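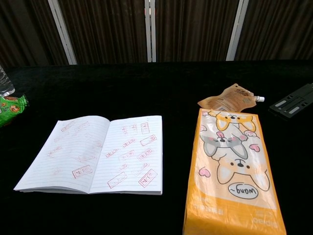
Cuaderno de sellado abierto sobre paño negro, con impresiones en rojo en las dos páginas.

Presupuesto para automatizar el sellado de cuadernos: ¿brazo pequeño o mesa cartesiana?

Publicado por tampografo_sur el 2018-11-16

Tengo que presentar en enero una propuesta de compra para sellar cuadernos rayados con tinta roja. El sello es rectangular, con recuadro y caracteres dentro. En el cuaderno de la foto, la página izquierda quedó pálida y en parte corrida, salvo un sello más oscuro hacia abajo; la derecha salió más nítida, pero con ángulos distintos y algún solape.

El volumen es de 182 cuadernos por lote, 11 lotes al año. Manejo dos ofertas: un brazo de mesa Pimon de segunda mano y una cartesiana de tres ejes de Delić, nueva, con plazo de entrega de 47 días. ¿Qué partidas debo prever aparte de la máquina? No necesito velocidad, necesito ángulo constante y tinta uniforme.

eje_zeta

Para ángulo fijo, cartesiana. Un brazo le da una libertad de orientación que usted no va a usar y que después hay que calibrar.

Partidas que suelen faltar en estas propuestas:
Portasellos con muelle o compensador axial. El cuaderno abierto no es plano: cede en el pliegue central y la altura del taco cambia según la página. Sin compensación tendrá impresiones fuertes y flojas en la misma hoja.
Utillaje de sujeción, con topes en dos lados y una pletina que aplaste el lomo. El paño hay que quitarlo; hace falta una base rígida.
Estación de entintado. Programe un entintado cada pocas impresiones y anote cuántas aguanta la almohadilla antes de perder tono. Ese dato lo va a necesitar para el consumible anual.
Puesta en marcha. Pida el precio por jornada y por escrito.

Reserve un 27 % sobre el precio de la máquina para todo lo anterior. Si le sobra, mejor.

Otra cosa: la mesa tiene que quedar despejada. Una bolsa blanda o una botella dentro del recorrido acaban enganchadas en el carro. Marque el área de trabajo con cinta.

mrodamiento

Compre el brazo, que luego sirve para más cosas. En Litlow tenemos uno y va bien. El nuestro no sella, paletiza.

taller_valtley

Discrepo de lo anterior. Con un equipo usado pida horas de servicio, copia de los parámetros del controlador y disponibilidad de reductores. Si el vendedor no entrega las tres cosas, descártelo.

Antes de firmar con nadie, envíe un cuaderno y un sello al proveedor y exija una prueba sobre su material. El criterio de aceptación debe figurar en el pedido: desviación angular máxima, recuadro completo y legible, sin solapes. Las dos páginas se validan por separado, con el cuaderno abierto por el principio, por la mitad y por el final, porque el grosor bajo cada hoja cambia.

El pasado de página déjelo manual. Automatizarlo cuesta más que el resto del puesto y con ese volumen no se amortiza.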